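五月，下午三点多开始记，中间断过两次

今天接着弄《Fandau》。先把上回没写完的补上，不然下周翻回来又要骂自己。

上回停在第十九期。那一期目录上写着长诗《盐路》"续完"，正文却在第四节中间就断了，底下是一则诗社启事和一小块卖墨水的广告。我当时在页边铅笔写了"缺页？"，今天早上重新数了折帖，页码是连的，针眼也对得上，所以不缺。它就是那样印出来的！编辑把"续完"两个字先排进目录，诗稿没到齐，或者到齐了排不下，总之目录没改。第二十期果然冒出一个没有标题、只有三个星号的诗段，接的正是第四节。以前那份手写索引把这一段算成独立的无题诗，难怪《盐路》的行数一直对不上，前人为这个还写过半页纸的推测，说诗人有意留白。唉，留白倒是留了，留给墨水广告了。

所以索引要改：第二十期的"无题（三星）"并入《盐路》第四节，原条目不删，加一个指向。Jocelyn Umali 的意见是原条目一定要留着，因为已经有两篇文章引用过那个编号，删掉的话别人顺着脚注找过来会扑空。同意。编号这种东西，一旦放出去就不归我们管了。

## 底本的情况，再写一遍给自己看

免得每次开头都要翻三本旧笔记：

- 《Fandau》是诗刊，Stukoseo 本地诗社办的，全套33期，中间有一次停刊，停刊前后开本不一样，后面的窄一指。
- 印刷的是 Marinescu 印书铺，只有第一、第二期没有印铺牌记，字体看着像同一家的，但我不敢写死。
- 我们用的是甲、乙两套。甲套是诗社旧藏，页边有人批；乙套干净，但第七期和第二十八期是后配的，装订线颜色都不一样。
- 后来出的单行诗集（下面统一叫"集本"）收了《盐路》等十一首，改动很大。我们现在做的就是刊本和集本的对校。

扫描件一共542张，含封面封底和插页。文件名已经统一过，前两位是期号，后三位是张号，插页在张号后面加小写 c。请大家不要再用"最终版""最终版2"这种名字了，上个月我在共享盘里见到一个"真的最终版_别动"，打开来是空的。

## 今天对校的进度

上午对了第十九、二十、二十一期，下午对二十二期。用 Zuvo 跑第一遍，人眼过第二遍，顺序没变。

Zuvo 这个工具我现在对它的感情很复杂。散文没问题，对齐得漂亮，换行、标点、异体都能分开标颜色，看着很舒服。一碰到诗就犯迷糊，尤其是有叠句的诗。《盐路》每节末尾都有那句"驴子知道，驴子不说"，刊本里出现了七次，集本删成四次，它就拿刊本第三节的叠句去配集本第二节的，然后后面整段错位，最厉害的一次错了多达90行，屏幕上一片红，我还以为作者把整首诗重写了一遍，激动了得有五分钟（茶都凉了）。

解决办法很土：跑之前先手工打锚点，每节第一行前面插一个节号，叠句单独标成 R1、R2、R3……让它只在节内配。这样一跑，红的立刻少了。打锚点挺费工夫，一首长诗要半个钟头，可总比事后一行一行拽回来强。

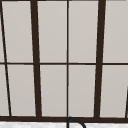

还有个小毛病，Zuvo 默认把行首缩进当空白吃掉。这在散文里没关系，在这里可不行，因为《盐路》的缩进是有意思的：平排的是赶驴人说话，缩两格的是沿路的村子在答话。集本里把缩进全部取消了，改用引号，而且引号漏了三处。如果校记里不记缩进，读的人就会以为刊本里从头到尾只有一个人在讲。我在设置里翻了半天，终于在"预处理"下面第二层找到一个叫"保留前导空格"的勾，勾上，重跑。以后谁新建项目，第一件事就是去勾它，我已经用大字写在操作页顶上了。

到今天为止，《盐路》一首的异文累计是276条。这个数字里包括标点，Jocelyn 觉得标点该另外算，我的想法是先混着，到做表的时候再拆，反正每条都有类别码。她不太服气，回了我一个"哦"。这事留着当面说吧。

类别码再抄一次：

- W，用词更换
- D，删行或删词
- A，增行或增词
- P，标点
- S，缩进、分节、空行等版面
- M，明显的排印错误（要两个人都同意才能标 M）

M 这一项今天又吵了一回，下面细说。

## "灰盐"还是"灰岩"

第二十一期，第五节第八行，刊本作"灰岩压着他的肩"，集本作"灰盐压着他的肩"。

我第一反应，排字工人拣错了嘛！诗叫《盐路》，驮的是盐，压在肩上的当然是盐。顺手就标了 M。Jocelyn 复核的时候给我打了个问号，旁边写：上下文有采石场。我回去看，还真是，第六行刚写过"白日里凿声不停的坡"，第九行又说"石粉钻进面包"。那么"灰岩"在刊本里讲得通，而且讲得挺好，赶驴人路过采石场，看见的是凿石头的人。到了集本，第六行和第九行都删了，采石场整个没了，这时候"岩"就孤零零的，改成"盐"顺理成章。

也就是说这一处多半是作者自己动的手，跟删掉采石场那两行是同一轮改动。当然也可能先有误植，作者看了校样将错就错，后来再改回来，这种事在这本刊物上发生过（见第十一期"炉"与"芦"）。没有手稿，定不了。结论：撤掉 M，改标 W，校注里把两种可能都写上，各写一句，别写成一篇小论文。我上次那条关于"炉"与"芦"的校注写了四百来字，编辑退回来的时候只批了两个字："太长"。

顺便说一句，汉译的时候"岩""盐"正好同音，原文里那两个词也只差一个字母，这个巧合真让人高兴，译者几乎不用费力。我把这条抄给做译文的那边了，他们大概会比我还高兴。

## 甲套页边的批注

甲套第二十二期页边有铅笔批，以前的著录只写了"有批注，漶漫"。今天用斜光试了一下，比平着看清楚多了，能认出来的有下面这些，行号按刊本：

- 第3行旁：一道竖线，没有字。
- 第7行旁："他哪里见过海"
- 第15行旁："好"（写得很大，后面像是还有一个叹号，也可能是纸上的划痕，存疑）
- 第16行旁："好"
- 第21行旁：三四个字，只认得最后一个是"驴"
- 第30行旁："这是从她那里拿来的"

最后一条有意思！"她"是谁？诗社里写诗的女社员，有名字留下来的有两位，其中一位在第十四期发过一首短诗，也写到驮队过桥。我把那首翻出来摆在旁边看，第30行那句"桥在我们走过之后才开始怕"，在她那首里是"桥等我们走过，才发抖"。太近了。是借用、致意，还是社里大家都这么说的一句俗话，现在下不了判断，可是批注的人显然看出来了，而且有点不平。

我本来想直接写进校注，想想还是先压着。理由有两条：批注是谁的笔迹还没认，铅笔字跟诗社账簿上几个人的字都没比过；而且"拿来"这个词在当时的用法里有没有贬义，我得去查。查之前不往外说，今天只在这里记着。看到这一页的同事也请先别在读书会上讲，谢谢谢谢。

要查的几样：诗社账簿（借阅窗口说要提前申请），第十四期乙套同页有没有批，还有当地方言词典里"桥"字头下面的俗语。

## 关于转写，几条临时定下来的规矩

开会的时候说过，但没人写下来，我来写吧。

1. 刊本的旧拼法照录，不改成现行拼法。检索用的那一栏另外做规范形，两栏不要混。昨天发现有一批是混的，主要出在第五期到第八期，正在返工，我自己也犯过，别只怪新来的。

2. 破折号分长短。Marinescu 铺里的长破折号是两个短的拼起来的，中间有一丝缝，转写时一律作一个长的，不要记成两个。只有一种情况例外：两个短破折号分在两行，那就照实记，并标 S。

3. 墨色淡、字看不全的地方用方括号，猜的字放在方括号里，猜不出来的一个字打一个点。不要用问号，问号原文里本来就有。

4. 叠句每一次都完整转写，不许写"同上"。我知道很烦，抄到第七遍驴子的时候我也想写"同上"，可是七遍里有两遍标点不同，有一遍多了个"也"字（"驴子也知道，驴子不说"），写了"同上"就全丢了。

5. 署名照录。《Fandau》上笔名换得很勤，同一个人可以在一期里用三个名字，目录和正文还不一致。归并笔名是人名表的事，正文里不要替作者统一。

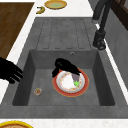 ## 叠句的那个"也"

接着第四条多说几句，因为我今天在这个字上耗了快一个钟头，不写下来对不起自己。

七次叠句，六次是"驴子知道，驴子不说"，只有第六节末尾是"驴子也知道，驴子不说"。集本保留的四次里面没有第六节这一次，所以没法拿集本来对照。

多一个音节，按格律就多出来了。这首诗的叠句是八个音节，前后都卡得很死，作者在别处为了凑这八个音节连冠词都敢省，没道理在这里松手。所以从格律上说，很像排错。可是你再看第六节讲什么：赶驴人在客店里听见别人谈论他死去的兄弟，满屋子的人都知道是怎么回事，只有他装作不知道。这时候说"驴子也知道"，那个"也"字就很重，读到这里会绊一下，而且我觉得就该绊一下。

我念给 Jocelyn 听，她让我再念一遍，用原文，不要用我自己的译文。我念了。她听完说格律未必多出来，因为那个"也"在口语里可以和后面的元音连读，连读之后刚好还是八个。我掰着手指头数了三遍，对的。她以前在合唱队唱过这一带的民歌，耳朵比我灵，我只会用铅笔点。

于是：不标 M。标 W 也不合适，它没有异文可比，刊本自己跟自己不同而已。现在的类别码里没有给"同一底本内部不一致"留位置。暂时加一个 I（内部），先只用在叠句上，看看够不够用，别一下子铺开。第十二期那首摇篮曲的叠句也有类似的情况，回头去看看。

## 读书会那边来问的

读书会想在下一次讲《盐路》，问我们能不能先给一个"干净的本子"，就是没有校记、能朗读的那种。

能给，但给哪一个？如果给集本，十分钟就能打印好，可是村子答话的声音没了，采石场没了，叠句少三次，念出来是另一首诗，顺是顺，薄了不少。如果给刊本，第四节从中间断成两期，还有几处真的排错了（"鞍"排成了另一个词，念出来会笑场），得先改过才好念。

我倾向给刊本，改掉两人都同意的 M，别的不动，缩进保留，朗读的时候可以两个人分：一个念平排的，一个念缩进的。我跟他们提了这个念法，那边很来劲，马上就开始讨论谁念驴子。驴子没有台词啊！叠句是谁说的，这倒真是个问题，它在刊本里是缩一格的，既不跟赶驴人齐，也不跟村子齐。我以前把它当成排版上的随意，今天回头量了七处，全是一格，一处都没乱。那就是第三个声音。

这一条应该写进导言。集本取消缩进以后，叠句并到了赶驴人嘴里，读起来像他在自嘲；刊本里它悬在中间，没人认领。我先写个草稿，一页以内，写完给 Jocelyn 砍。

## 设备和杂事

- 斜光用的小灯，左边那盏接触不良，要按住底座才亮。贴了条子，等换。
- 甲套第二十二期看完放回原匣，匣里的衬纸折了一角，换了新的。
- Zuvo 的项目文件今天存了两份，一份带锚点，一份不带。带锚点的那份文件名里有 anc，别拿去出校记，节号会跟着出来。
- 第二十八期乙套是后配的，对校时要不要用，一直没定。我提议只在甲套破损的页上用，并且每次都注明。
- 共享盘满了一次，删的是重复的预览图，原始扫描没动过。

## 接下来

第二十三期开始，《盐路》还剩最后两节。第二十三期的封面换了木刻，里面的字号也小了一号，我翻了一眼，行距挤得厉害，诗行折到下一行的时候缩进跟村子答话的缩进几乎一样宽，这个要命，得一行一行判断是折行还是换人说话。打算先把每一行的音节数出来，短的那半截接上去如果刚好满数，就当折行处理，不满的另外列单子，两个人一起看。

人名表里第十四期那位女社员的条目现在只有一行，生卒都空着。申请账簿的时候顺便问问有没有社员名册。

还有《盐路》第五节的校注，灰岩灰盐那条，今晚写完，两句话，说到做到。

（补）五点四十，写完了，三句。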